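The Quiet Room Upstairs

I have packed small parts into bags at the Jesorance plant for long enough to have opinions about bags. A good bag has one stiff edge, so your thumb finds the opening without any help from your eyes. A bad bag clings to itself like wet lettuce. We had good bags until January, when purchasing switched suppliers, and I mention it only because the bags come back into the story.

In the spring we were told that packing would be "supported" by automation. The system is called Plurness, a name that sounds like a mild skin complaint. It was going to take on the dull part of the job and free us for the interesting part. Several of us asked which part was the interesting part. We were told this would emerge.

What emerged first was a sign-up sheet. Before a robot can pack a bag, people have to show it how, over and over, holding a gripper in the hand and doing with two gripper fingers what they used to do with ten of their own. Packers from the second shift were invited to spend part of the week upstairs, in the room where sales used to have its meetings. The chairs up there have backs. There is a plant, and it is doing better than any plant has ever done on the floor.

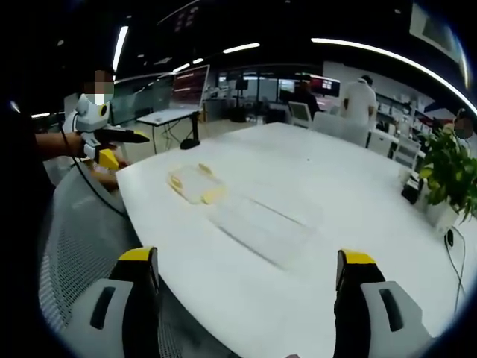 I did my turns like everybody else. The target for our group was 2,000 good demonstrations, and by the end of summer the count stood at 3,558, of which 2,795 were judged usable. I would like to know more about the other 763. I suspect several were mine. In nineteen years on the line I was never told that a bag I packed was unusable, but then the line only cared whether the parts were in it. The machine cares how your wrist got there.

It's an odd feeling, being studied for something you had stopped noticing you did. I learned that I tilt a bag before I lift it. I learned that I do it differently after lunch. A younger colleague turned out to be the smoothest of all of us, and for a week she was treated like a visiting pianist, which did not come with a raise.

That is my complaint, if I have one. I don't lie awake over the robot. So far it packs about as well as a new hire on a Friday, and it has the same trouble with the new bags that I do, which I found warming. What bothers me is the accounting. When Rodrigues sold us the conveyor, we paid Rodrigues. When we taught Plurness to pack, we got our normal hourly rate and a sandwich. The knack that took me years went into a folder in an afternoon, and the folder belongs to the company.

Sekby, our sister plant across the river, has already been promised 4 of the finished stations. They will arrive knowing how to tilt a bag. I'd settle for a small payment each time one of them does it, or failing that, my old bags back.

Management says the packers will move into "oversight," meaning we will sit near the machine and step in when it drops something. I have asked whether the chairs for this will be the ones from upstairs. They are looking into it.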